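Minutes of the Dulus sound installation working meeting, 27th February

Present: Perihan Tuncer (chair), Sinan Gezer, Nurhan Tokgöz, Kadir Ateş (minutes). Tormod Nyberg joined by phone and was audible for most of items 3 and 4.

1. Minutes of the last meeting

Approved with one correction. Sinan did not "refuse" to rewire the north wall. He "declined for now." Kadir has changed the wording and would like it known that he was in the room when it was said.

2. The piece

Nurhan played the new stereo sketch of Dulus, which now runs 17 minutes. The October version was shorter and had an ending. She explained that the ending is still there but has been spread through the middle. Perihan asked whether a visitor walking in halfway would know they were halfway. Nurhan said no, and seemed pleased.

There was a long discussion of the low section, the one built from recordings of the ferry engine. Sinan thinks it is the best thing in the piece. Perihan thinks it is the best thing in the piece for four minutes and that it lasts six. Nurhan will prepare a shorter cut for comparison, on the understanding that comparing is all anyone has agreed to.

File format was settled faster than expected. Everything will be delivered at 192 kHz because Tormod's original transfers are at that rate and he gets upset otherwise. Kadir pointed out that the playback machine cannot run it at that rate. Delivered at 192, then, and played at whatever the machine can manage.

3. Speakers and room

Cestora has confirmed the lower gallery but not the small store next to it, which we had been calling the control room in all our drawings. Until they do, the amplifiers have to go somewhere visitors can't reach and Sinan can. He suggested the ceiling void. Perihan asked who would be going up there to restart them. Sinan withdrew the suggestion.

The hanging plan still has eight speakers in a ring and two low ones on the floor. Tormod asked by phone whether the ring could be lowered so that people sit inside the sound. Sinan said yes, if people are also happy to walk into it with their foreheads. Compromise: the ring stays above head height, the speakers tilt farther down, and we listen again once they are up.

Bench seating: the long bench from Vidton is still on offer. It creaks. Nurhan would like to keep the creak. Recorded here as an artistic decision so that it does not come back as a repair request.

4. Light

Kadir showed the Işık patch, our program for turning the audio into lamp levels. It follows the loud parts nicely. It also follows the quiet parts, the air conditioning and, during the demonstration, Perihan's cough. He will move it to a direct feed from the playback machine so that the room stops contributing.

Tormod asked for "more darkness." After some back and forth this was taken to mean a longer fade between the second and third sections, with the lamps fully off before the bells come in. Kadir noted that fully off brings in the emergency exit sign, which is green and will be on regardless of anyone's feelings. Perihan has already asked Cestora about a shade for it and received a short reply.

The line dropped at this point. Tormod called back and said he had agreed with everything, which saved time.

5. Money

Perihan reported 865 euros left in the equipment line. Sinan's cable list comes to almost all of it. He was asked to go through the list again and look for cables he already owns. He said he owns no cables. The meeting looked at the crate by the door.

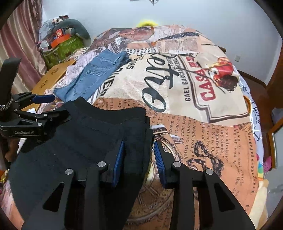
After that he agreed to bring a revised list, and to mark which of the long runs could be borrowed from Vidton along with the bench. No spending until Perihan has seen it.

Nurhan asked if there was anything for printing. There is not. She will write a text short enough to fit on one wall panel and we will print 100 small cards in black only, on the paper left over from the last show.

6. Title

Put off again. The working title stays Dulus. Tormod had sent three alternatives by email, one of which was also Dulus, with a different subtitle.

7. Any other business

Sinan asked that people stop moving the floor tape. Two of the marks in the gallery are speaker positions and one is, he believes, from a previous exhibition. He has set up the whole left side from it.

Actions

Nurhan: shorter cut of the ferry section; panel text.
Sinan: revised cable list; remeasure the left side.
Kadir: direct feed for the Işık patch; longer fade before the bells.
Perihan: Cestora again, about the store and the exit sign.
Tormod: to send the bell recordings as files this time, with names.

Next meeting in the lower gallery if we can get the key, otherwise the same table as today.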